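Dokside short film festival adds relaxed screenings in August

The Dokside short film festival will hold two relaxed screenings this August for people who find a regular movie theater hard to sit through. Both will be at the Wemton, the 170-seat theater on the harbor road that has hosted the festival since it began.

The house lights will stay at a low level and the sound will be turned down. People can walk around, talk or leave and come back as they like. There will be no trailers and no speeches before the films. A side room with floor cushions and soft lamps will be open the whole time.

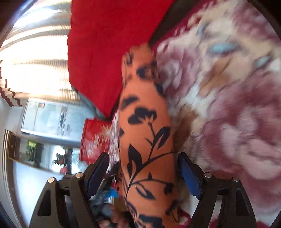

Will the films be different from the ones in the main program?

Most are the same. Seven shorts will be shown at each relaxed screening, all taken from the main program – two films with strobe effects were left out.

The longest of the seven is "Gashi," a documentary about a ferry town in winter and the young autistic man who records the sounds of its boats. It was made by Rerkel, a small production company that trains autistic adults in editing and sound work. Members of the crew will be in the lobby afterward for anyone who wants to talk about the film.

The first relaxed screening starts at 11 a.m. on Friday and the second at 3 p.m. the same day. Tickets are pay what you can, and support workers get in free. Seats are not numbered. A printed guide with photos of the entrance, restrooms and side room can be picked up at the box office or sent by mail on request.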